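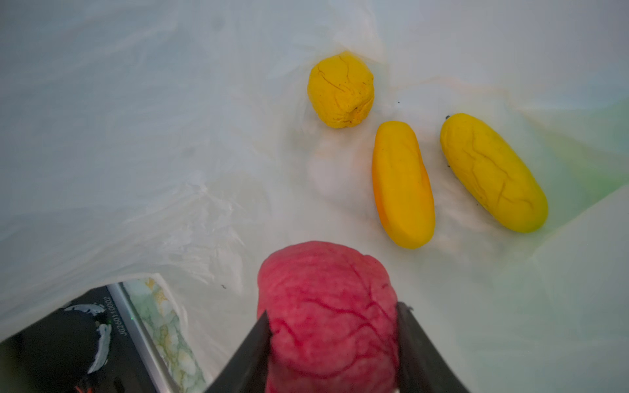
Wrist cam view, red fruit in the fingers, three yellow ones still on the sheet.

Forum: Manipulation and Grasping > Methods and Results
Thread: Slip-triggered regrasp on plastic sheet, first real numbers

tanoli_t
Posted 9:40 pm

OK so I finally have results worth posting! Quick recap for people who skipped the older thread: I've been trying to get a parallel gripper to pick fake fruit off a crumpled plastic sheet using only the wrist camera. No depth sensor, no overhead view. The sheet is the whole point. It wrinkles differently every time you put it down, it throws highlights all over the place, and whatever color is underneath leaks through it.

The method is pretty simple. The policy closes the fingers, lifts a tiny bit, then stops and compares the patch of image between the fingers before and after the lift. If the fruit texture has moved relative to the fingertips, it opens, shifts over a little and tries again. I call that the check lift. Max of six tries per fruit, then it gives up and moves on.

Over 747 attempts the check lift version beat my plain closed-loop baseline on every fruit in the set, and the gap was biggest on the ones with cracks and creases on the surface. I was grinning like an idiot when the plots came up. Training set was 2000 demos, same for both versions, and the sheet got pulled up and dropped again between runs.

Code is the usual Clultari fork, I'll clean it up and put it somewhere in August.

nundach
Posted 9:58 pm

Very cool. The surface texture thing makes sense to me. Looking at your picture, the round yellow one and the lemon-yellow long one have those fine dark cracks all over, and the red one has the vein lines. The orange-yellow one is nearly blank by comparison. Did that one do worse?

tanoli_t
Posted 10:06 pm

Good eye! Yes, smallest improvement of the lot. There just isn't much for the patch comparison to grab onto. It still came out ahead of baseline but I wouldn't bet my lunch on it.

farooqui
Posted 10:31 pm

Going to be the grump here. I don't think you've shown that the slip check is doing the work. Your version gets up to six tries and the baseline gets one. Give any policy six tries and it will look better. Where's the comparison against "open, shift, try again at random"?

Also the fruit is fake. Foam or whatever it is squashes a little and holds still. A real plum on plastic is going to roll.

tanoli_t
Posted 10:44 pm

Baseline gets retries too, I should have said that. If it ends the lift with the fingers fully closed it goes again, same cap. What it doesn't have is the early stop, so it finds out late and often the fruit has been dropped somewhere awkward by then.

Random regrasp I have not run. Fair point and I'll do it.

On fake fruit – sure. But I can run the same pieces for weeks and they don't change on me. Try that with plums.

farooqui
Posted 10:52 pm

Then "retries" needs to be in the first paragraph of the writeup, I read it the other way completely. And random regrasp is the control that matters. If it closes half the gap, then half your result is just shaking things up.

chenxi_lu
Posted 11:15 pm

Hi all, Chenxi Lü here, I did the image side of this with Talha.

Some detail on the patch comparison. We tried optical flow first and it was awful. The plastic moves when the fruit comes up, the highlights on the folds slide around, and flow reads all of that as slip. So we mask hard to the area between the two fingers. The black fingers help a lot with that, they come in from the bottom of the view as a V and are easy to segment against white.

The part I like best is that the mask doesn't need to know anything about fruit. Whatever is between the fingers is the object. We trained it on a totally different set of stuff and it carried over.

Weak spot: a fruit resting in a hollow with the sheet folded up behind it, like the round yellow one there. Sometimes a fold gets pinched along with the fruit, and plastic moving in the gap looks like slip. So it opens and tries again on a grasp that was fine.

grernby
Posted 11:27 pm

How often does that happen? False slips would worry me more than missed ones if you care about cycle time.

chenxi_lu
Posted 11:34 pm

I went through one batch by hand and found 13 clear ones. I haven't labeled the rest so please don't turn that into a rate!

grernby
Posted 11:41 pm

Ha, fine. Can you use finger width? If plastic is pinched it should be nearly the same width as the fruit alone, so probably no help there. Motor current maybe?

tanoli_t
Posted 11:49 pm

Current is noisy on this gripper but I've been logging it the whole time, so the data is there if you want to play with it. I'd love to stay camera-only for the main result and then show current as an add-on.

nundach
Posted 12:10 am

Side question, does the green coming through on the right bother it? There's a pretty strong patch next to the long yellow ones, and the lower end of the lemon-colored one even picks up some of it. I had a color-based detector fall apart on exactly this kind of thing last year.

chenxi_lu
Posted 12:18 am

The slip check runs on grayscale so no. The approach policy does see color. We jitter hue a lot in training and I haven't noticed it avoiding that side, but I also haven't measured it. Adding it to the list.

farooqui
Posted 12:25 am

The list is getting long. For what it's worth I think the idea is good, and the check lift costs almost nothing in time if the stop is short. How short is it?

tanoli_t
Posted 12:33 am

Short enough that you have to be watching for it. I'll post actual timings along with the random regrasp runs, the log has timestamps for both versions. Setting up the random one now so it can start first thing in the morning. If anybody wants a different shift distance tested, say so before then, the current one was picked by eye and never tuned.

grernby
Posted 12:36 am

Half of whatever you have now. My guess is you're overshooting on the long ones.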